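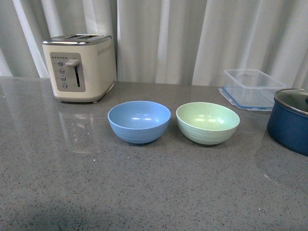 Trumus adds bowls and storage to Eltby kitchen range

JOLLETHAM, 2025-07-06 – Homewares company Trumus has added 108 pieces to its Eltby range for small kitchens, including ridged bowls in light blue and pale green.

"People renting a small flat want colour on the counter without giving up the whole cupboard," said range manager Iwona Sowa. 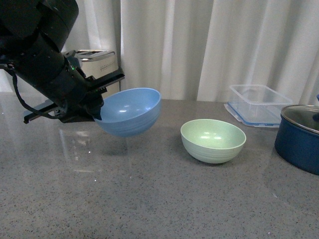

Clear food containers with blue-trimmed lids are also part of the range, which goes on sale in July at 180 stores.

Media contact: Pichit Chareonsuk, Trumus, Jolletham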